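Layering Colored Pencil: A Basic Method

By Margit Vass
Updated September 2021

Most beginners press too hard too soon. The paper fills up with wax, the next color slides around on top, and there is nothing left to do but start over. The method on this page uses light layers from start to finish. It is the one I teach in the first two evenings of the Mullholm class, and it works with student pencils.

What you need

A set of 8 good pencils is enough. I use Siken, which sells them singly, so you can leave out the white if you don't use it. For warm subjects you want a yellow, an orange, a red, a dark brown and a dark blue. Skip black for now.

Paper should be 80 lb drawing paper with some tooth. Copy paper is fine for testing colors and bad for everything else. You also need a hand sharpener, a kneaded eraser and a scrap sheet to rest your hand on.

Pick a small object in a single strong color and put it on plain white paper near a window or a lamp. Turn off any other lights if you can. Fruit, a mug or a toy block will do. Stay away from glass and anything with a printed pattern.
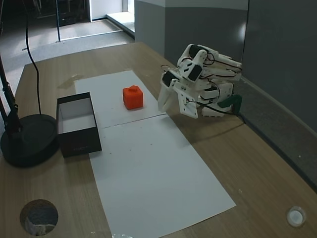
Step 1: Make a light outline

Draw the outline in the lightest color you plan to use, never in graphite. Graphite mixes with yellow and turns it green-gray. If you have to correct a line, press the kneaded eraser on it and lift. Don't rub.

Step 2: Lay the first color

Sharpen the pencil and hold it well back from the point. Cover the whole shape with small ovals that overlap, using only the weight of your hand. Leave the highlight bare. When you finish, you should still see paper grain everywhere.

Step 3: Build the middle tones

Go over everything except the lightest side with your main color. Turn the page a quarter turn and go over it again. Three or four thin passes look smoother than one heavy one. Sharpen more often than you think you need to.

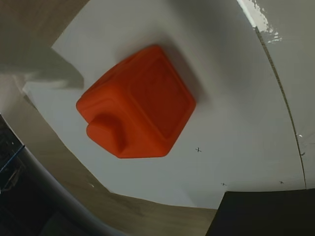
Step 4: Add the darks

Shadows on a colored object are seldom gray. Black over a bright color looks dirty, and it is very hard to remove. Look for the deeper version of the same color. The orange block goes to rust on the sides that face away from the light, and you get there with red first, then a thin layer of dark brown, then orange over both. For a lemon, use ochre and a little violet. For a green apple, dark blue under the green. Keep the pressure light until the last pass.

Step 5: Finish

Do the cast shadow last, in dark blue and brown, darkest right where the object touches the surface. Then go back to the main color, press a little harder, and close up the remaining white specks. Stop while there is still some grain showing.

Common questions
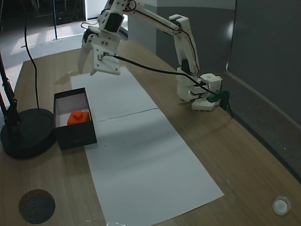 How do I get rid of the cloudy film that shows up on dark areas a few days later?

It is wax bloom. Wipe it gently with a soft, dry cloth, then spray the drawing with two light coats of fixative, outdoors.

Can I use a blender pencil?

You can, but only at the end. It flattens the grain, and new color won't stick well after that.

Next page: Drawing white objects on white paper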